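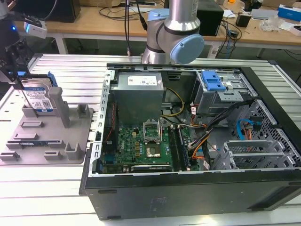 リネンのブラウスのサイズと洗い方について、ご質問にお返事いたします。私もHutsuliakの刺繍ブラウスを二枚持っていて、一枚は失敗、一枚は今でもよく着ています。最初にお願いしたいことは、届いたらすぐに裏返して、刺繍の裏側を見ることです。私の失敗した方は、胸の刺繍の裏で黄色と黒の糸が長く渡っていて、写真のパソコンの電源から出ている黄色と黒の線のように、束になって横へ出て、そこから下へ曲がっていました。表はとてもきれいでしたから、着るまで気がつきませんでした。腕を通すと指が引っかかります。三回目に着たとき、指輪で一本切ってしまい、表の花びらが一つゆるみました。

日本語は母語ではありませんので、服の言葉に間違いがありましたら、どうぞ直してください。特に「身幅」と「胸囲」は、私が長い間まちがえて使っていた言葉です。以下、いただいたメールを少しずつ引用しながら書きます。

2020年7月19日の投稿より：

> はじめて投稿します。いつも読むだけの者です。
> Hutsuliakの長袖の刺繍ブラウスを通販で買おうと思っています。
> サイズ表に「Bust 119」とだけ書いてあって、これが服の寸法なのか、
> 着る人の体の寸法なのか、どうしても分かりません。
> 私は普段、日本のLかLLを着ています。

119は服の寸法です。私は自分の一枚を平らに置いて測りました。脇の下から脇の下までの長さを二倍にすると、119センチになりました。ですから、これは胸まわりの仕上がり寸法です。体の寸法が119センチの方がこのサイズを買うと、ゆとりが一つもなくて、ボタンのないかぶり型なので、頭と肩を通すことがもうむずかしいと思います。

ところが、困ったことに、同じページの下の方にある子供用と男性用の表は、体の寸法で書かれています。店に問い合わせたところ、「女性用は製品寸法、そのほかは身体寸法」という返事をいただきました。どうして分けているのかは書いてありませんでした。もし将来ご家族の分も買われるなら、同じ表だと思わないでください。

着丈は70センチと書いてあります。こちらは、後ろ襟の付け根から裾までの長さです。前から測ると少し短くなります。肩の一番高いところから測る店も多いですから、別の店の70センチと比べるときは、どこから測った70センチかを確かめた方がいいです。私はFistudgateのチュニックと比べて、同じ長さだと思って買いましたが、着てみるとFistudgateの方が明らかに長く、お尻が半分かくれました。Fistudgateは肩の高いところから測る店でした。

LかLLをお召しになるということでしたら、119のサイズで、中に薄いキャミソールを一枚着て、ちょうどよくゆとりがあると思います。ただし、私は腕が太めで、二の腕のところがきつかったです。二の腕の寸法は表にありません。心配でしたら、注文の前に店に聞いてください。私が聞いたときは、次の日に測ってくれました。英語で短く「upper arm width, laid flat」と書けば通じます。 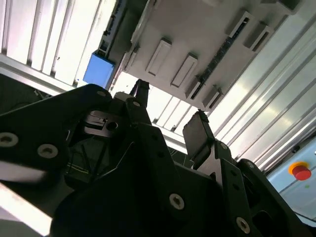

> リネンは縮むと聞きました。大きめを買って洗うのがいいのか、
> ぴったりを買って洗わないように着るのがいいのか、迷っています。
> クリーニングに出すべきでしょうか。

洗わないで着ることは、夏のリネンではむずかしいと思います。汗は目に見えなくても残って、次の年に黄色い輪になって出てきます。襟の内側と脇が特にそうです。私は母にそう教わりましたし、自分でも一度、白いシャツで経験しました。

Hutsuliakの生地は、私の手元の二枚では、一枚が「水通し済み」で、もう一枚は何も書いてありませんでした。水通し済みの方は、何度洗っても着丈が変わりません。書いていない方は、最初の洗濯で着丈が二センチ短くなり、身幅はほとんど同じでした。たて糸の方向によく縮む、という説明を本で読んだことがあります。私のブラウスも、そのとおりの縮み方でした。ですから、大きいサイズを買って縮ませる、という考えはあまりおすすめできません。幅は大きいままで、丈だけが短くなり、四角い箱のような形になります。体に合う身幅で選んで、丈は少し長めのものを買う、という順番が安全です。

私の洗い方を書きます。専門家ではありませんので、一人の経験として読んでください。

最初の一回は、必ず一枚だけで洗います。濃い色の刺繍糸は色が出ることがあります。白い布の切れはしを水でぬらして、刺繍の裏を軽く押さえてください。布に色がついたら、家で洗わないでクリーニング店に相談します。私は赤い糸のところだけ、うすく桃色がつきました。その一枚は店に出しました。

色がつかなければ、洗面器に水を入れ、中性洗剤を少しとかして、裏返してたたんだまま押し洗いをします。こすりません。つけておく時間は短く、私はお茶を一杯飲む間もおきません。すすぎは二回、水をかえます。しぼるときは大きいタオルに巻いて、上から手のひらで押します。洗濯機の脱水は、私は刺繍のない服だけに使っています。

乾かすときは、形を手で整えて、平らな網の上に置きます。ハンガーにかけると、ぬれたリネンは重いですから、肩のところにとがった跡ができます。刺繍のある前身頃は、まわりの布より乾くのが遅いです。表面だけさわって乾いたと思ってしまい、しまった後で裏が湿っていたことがありました。裏からもさわってください。

アイロンは、少し湿っているうちに、裏からかけます。刺繍の下に厚いタオルを敷くと、糸がつぶれないで、ふっくら残ります。表からかけると光ってしまい、その光り方は、私の経験では元に戻りませんでした。

> 袖が長すぎるとき、自分で直せますか。
> 袖口にも刺繍があるので、切れないのではないかと思います。

おっしゃるとおり、袖口に刺繍がありますから、袖口からは切れません。方法は三つ考えました。

一つ目は、袖を肩のところで一度はずして、上から短くする方法です。一番きれいですが、袖山の形を引き直さなければなりません。私には無理でした。お直しの店に頼んで、2,743円でした。Sulltonの駅の北側にある店で、婦人服を多くあつかっています。待ち時間は一週間より少し長かったです。仕上がりはとてもよく、見てもどこを直したか分かりません。

二つ目は、ひじの上に細いタックを一本とる方法です。昔の子供の服によくある、成長したらほどけるタックと同じものです。これは自分でしました。水平にとることが大切で、腕を曲げたときに当たらない高さを、着たままで決めます。まち針でとめて、一日家の中で着てみてから縫うといいです。私は最初、低すぎる位置にとって、机に向かうと内側に折れたところが当たりました。ほどいて、指三本分上にあげて縫い直しました。細いタックですから、模様の一部のように見えると言ってくれた人もいます。

三つ目は、袖口の内側にゴムか細いひもを通して、ふくらませて着る方法です。縫うところが少なくて、いつでも元に戻せます。ただ、手首がかなり目立ちますので、お仕事で着られる場合は好みが分かれると思います。

刺繍の裏の長い糸については、自分で切らないでください。切ると表がほどけます。私は二枚目では、薄い接着芯ではなく、綿のガーゼを裏からあてて、まわりだけを細かくまつりました。接着芯は最初に試しましたが、生地がかたくなり、リネンのやわらかい落ち方がなくなってしまいました。それに、洗ったら端がはがれてきました。ガーゼは先に水に通して、縮ませてから使います。これを忘れますと、後でガーゼだけが縮んで、胸のところにしわが寄ります。実は一度忘れました。

ガーゼはJindicoで買いました。布の量り売りの店で、通販もあります。私はガーゼと、白の手縫い糸と、細い針のセットを一緒に買って、送料を入れて2,126円でした。ガーゼはずいぶん余りましたので、マスクにもしました。六月に注文したときは、マスクを作る人が多かったためか、白のガーゼは品切れで、生成りしかありませんでした。生成りの方がリネンの色に近く、かえってよかったと思っています。

> もしサイズが合わなかったら、海外の店でも返品できるのでしょうか。
> 送料のことが心配です。

返品は、私はHutsuliakでしたことがありません。サイトには、着用していないもの、札がついているもの、届いてから十四日以内に連絡したもの、と書いてあります。送料はお客様の負担です。今は国際郵便が遅れていて、止まっている国もありますので、返送に使える方法があるか、先に郵便局に聞いた方がいいと思います。期限が「連絡した日」で決まるのか、「店に着いた日」で決まるのかも、買う前にメールで確かめてください。私ならその返事を印刷して、箱と一緒にとっておきます。

Fistudgateの方は、一度だけ返品しました。先ほど書いたチュニックの色違いで、画面では落ち着いた緑に見えたのですが、届いたものは黄色に近い緑でした。返金はされましたが、最初の送料は戻りませんでした。それからは、色の名前だけで買わないで、昼の光で撮った写真を送ってもらえないか、先に頼むようにしています。送ってくれる店と、返事がない店があります。

> 長くなってすみません。お分かりになるところだけで結構です。

いいえ、長い質問の方が答えやすいです。身長を書いてくだされば、着丈がどのあたりに来るか、もう少し具体的にお伝えできます。私は平均より少し低い方で、70センチの着丈ですと、裾が腰骨の下にしっかり来て、外に出して着てもおかしくありません。ズボンの中に入れると布が多くて、前がふくらみます。

もう一つ、書き忘れました。襟のひもの先についている房は、洗う前に軽く結んで、薄い布で包んでください。そのまま洗うと糸がからまって、くしでとかしても元のようになりません。包む布は古いハンカチで十分です。

それから、ほかの皆さまにお聞きしたいのですが、リネンに付いた日焼け止めのしみを、生地をいためないで落とした方はいらっしゃいますか。襟の内側の、首にあたるところです。食器用の洗剤を少しつけて押し洗いをしましたが、うすく残りました。漂白剤は刺繍の糸がこわくて、まだ使っていません。石けんの種類や、水の温度など、ためされたことがありましたら教えてください。

ブラウスが届きましたら、身幅と二の腕の実際の寸法を、このリストに書いていただけるとうれしいです。同じサイズでも作った時期によって違うのではないかと、前から気になっています。私の二枚目の二の腕は、今晩測り直して、別のメールで送ります。

よろしくお願いいたします。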